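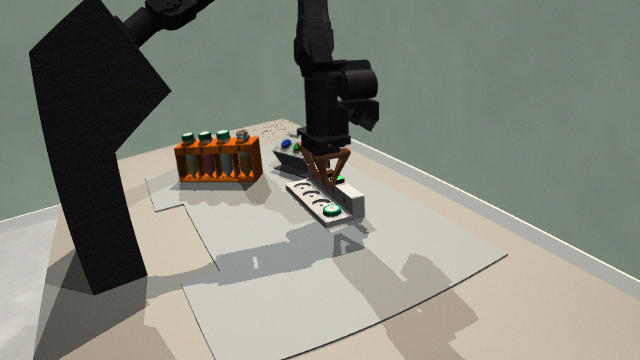 Conneely, second shift lead, Sekthorpe lab

Re: uncapping cell, who does what

On the 14 tubes question, no, the arm doesnt get its own quota. In the sim the rack is orange, white tray in front, button box behind. Same layout we'll have on the bench, so learn it from that.

Day shift wrote:
> So do 7 of us still load racks by hand after February? Or just stand
> there and watch the arm? Kilus said nobody loses hours but I want it
> in writing.

Fair. Asked for it in writing, still waiting. What I know: loading stays with people, capping goes to the arm, breaks stay at 11. Wrists get a rest at least, we were doing almost 101 caps before lunch.

Zevasen training sheet is by the sink. Sign it pls, both pages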